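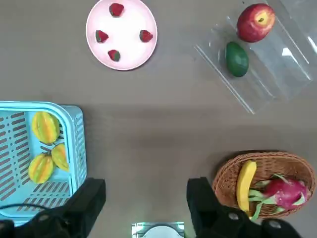
Strawberries on the pink plate, star fruit in the blue basket.

So I've given up on the big fruit bowl! It looked great on the counter (it was my one splurge at Stilter, 147 bucks, ouch) but everything at the bottom got squashed and forgotten, and I was forever digging out some sad brown thing on trash day.

Now each kind of fruit gets its own spot. The star fruit live in the light blue basket with the slots, and I love how yellow they look against it. Strawberries go on a plate, just a few at a time, and the rest stay in the fridge until somebody wants them. The apple and the avocado share the clear tray, mostly so the apple can hurry the avocado along for toast. There's still plenty of room in there, so pears next, maybe?

It does eat up table space, I'll admit. But I spent 20 minutes on it and we're already snacking better. The bowl holds mail now. If you have a good use for star fruit besides slicing it into water, please leave me a comment!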